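The Great Desk Clear-Out

21 September 2021

Well, I did it. After a whole summer of promising myself (and, I think, promising all of you back in May), I finally cleared off my work table. All of it. I can see the top again and it's white! I had forgotten it was white.

If you're new to this newsletter, I write it from the spare room of our house in Kemden, and the spare room has been filling up ever since I started doing my sewing patterns full time. Fabric on the chair, fabric under the chair, tissue paper on every flat spot. I'd been cutting patterns on the bed in the next room, which is terrible for your back and worse for your cutting, and one evening I sliced a neat little smile into a perfectly good quilt. That was the end of it. I put the kettle on and got out the trash bags.

I started with the paper, which was a mistake, and I'd tell anyone else to start with the big stuff. Paper makes you stop and read. I found an old order form from the Gosling Street fabric market, a recipe for plum cake I'd been hunting for two years, and a birthday card I never mailed (sorry, you know who you are). By lunch I had filled exactly one bag and I was sitting on the floor eating crackers and reading knitting magazines.

The afternoon went better. I set a kitchen timer and gave myself 11 minutes per drawer, no more, and when it rang I had to close the drawer and move on whether it was finished or not. I'd really recommend this if you're a ditherer like me! Most of the drawers only needed one go. The button drawer needed four. I had 300 buttons in there that didn't match a single other button in the house, and I counted them because I wanted to know how bad things had gotten. I kept 7. The rest went in a jar for the kids' craft table at the Nalance library, and they seemed happy to have them.

Thread was harder. I'm sentimental about thread. I ended up holding each spool up to the window and giving it a good tug, and if it snapped easily, out it went, no matter how pretty the color. Old thread will break on you halfway down a seam and you'll blame the machine. I lost a lovely mustard and two greens that way.

Then came the question of where everything should live, and I'm still arguing with myself over it. For now the scissors hang on hooks by the door, the rulers stand up in an old umbrella stand, and the patterns are in envelopes with the size written big on the front. My cat Titik has already claimed the empty fabric shelf. I've put a folded towel up there and given in.

A few of you asked whether I'd be selling off the extra fabric. Yes! I have 200 fat quarters sorted by color, mostly cottons, lots of small prints and a good few plains. I'll bundle them up over the next couple of weeks and subscribers will get first pick before anything goes on the website. If you have a color you're always short of, hit reply and tell me, and I'll try to set some aside.

Next time I'll get back to proper sewing talk, with the elastic waistband notes I keep putting off. The pattern is cut, the pockets are pinned, and I've got all the elbow room I could want.
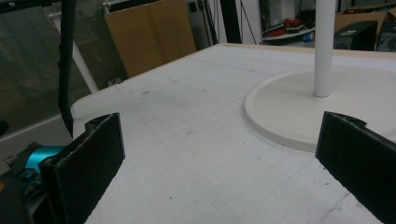

Room to work on a white tabletop.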